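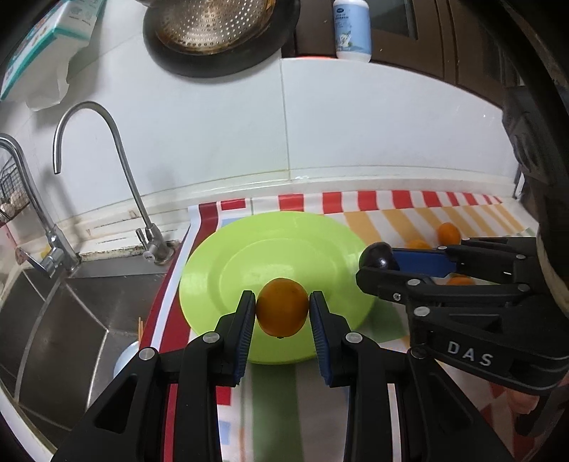 The lime-green plate on its striped and checked cloth, with orange fruit and one very dark one.

Fruit First, Then the Tablecloth
By Eun-seong Geum
Wednesday, May 20, 2020

Seo-ah Cho starts every table with the plate. "If the plate is loud, I'm happy," she tells me over the phone from her kitchen in Prurnley, and then she laughs so hard she has to put the phone down. She owns 11 plates in colors most of us would save for a raincoat, and the lime green is her favorite by a mile.

"Orange fruit on that green - it just sings! And then you want one dark thing, nearly black, so your eye has somewhere to land."

Cho has been writing about everyday tables since February, when she began a little newsletter called Cistby. It now goes out to 200 readers, and they write back with wonderful questions. Can stripes go with checks? (Yes, she says, and please do.) Does the fruit have to sit on the plate? "Oh, let some of it stay on the cloth! I love a counter where the fruit has wandered off a bit."

She grew up with plain white dishes and a mother who ironed the napkins. The first bright cloth she bought for herself went straight on the counter, and she ate breakfast there standing up for a week.

I ask what she'd tell someone with a drab kitchen and no money to spend. She doesn't even pause. "Go get two kinds of fruit. Put them near each other and move them until you like it. Then eat them, of course!"

I tried it that same evening with a tea towel and a blue saucer, and I'm hooked.

Last updated May 2020
Contact | © Cistby | Back to top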